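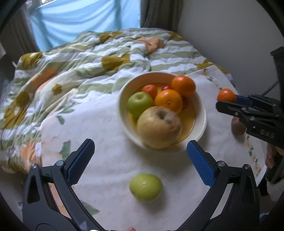
Grüner Apfel auf der geblümten Tischdecke.

Werkstattbuch, Ortsgruppe Drumthorpe, Januar 2004

So, der erste Eintrag im neuen Jahr, und ich fange gleich mit den Nistkästen an, weil mich sonst wieder alle danach fragen. Die Bretter für die nächste Serie liegen seit November im Schuppen und sind schön durchgetrocknet, nur zwei haben sich so geworfen, dass ich sie lieber für die Böden nehme. Zugeschnitten habe ich heute neun Kästen, alle mit dem kleinen Flugloch für die Meisen. Die Lochsäge wird langsam stumpf -- bei den letzten Fronten hat es innen ordentlich ausgefranst, ich habe mit der Raspel nachgearbeitet und eine gute Stunde dabei verloren.

Die Scharniere aus der Lieferung von Zallura gefallen mir nach wie vor nicht recht. Sie sitzen stramm, das schon, aber beim Reinigen im Herbst bekommt man mit kalten Fingern die Klappe kaum auf. Vielleicht doch wieder der einfache Drehnagel wie früher? Bitte dazuschreiben, wer im Votent-Gehölz mit auf der Leiter war und es anders erlebt hat!

Dann habe ich endlich die Kontrollzettel vom letzten Jahr zusammengezählt, bei Tee und mit dem guten alten Tischrechner. Es sind 1.615 Einzelkontrollen über alle Reviere, und ich finde, darauf dürfen wir uns ruhig ein bisschen was einbilden. Im Gehölz Votent waren die Kästen am Südrand wieder schlecht besetzt, am Bach dagegen fast alle. Der Waldrand bei Dimaculangan fehlt noch halb, die Zettel sind feucht geworden und kleben zusammen. Ich habe sie zwischen Zeitungspapier gelegt und die große Zwinge drauf.

Vom Faltblatt haben wir noch bis zu 400 Stück im Karton, bestellt waren 500. Für die Führung im Frühjahr reicht das allemal, nachdrucken also nicht.

Noch offen: Leinöl kaufen, neue Lochsäge (32 mm), die lange Leiter nachsehen, zweite Sprosse von unten wackelt. Und den Kasten mit dem Spechtschaden bitte nicht wegwerfen, da will ich ein Blech ums Flugloch setzen und ihn wieder aufhängen.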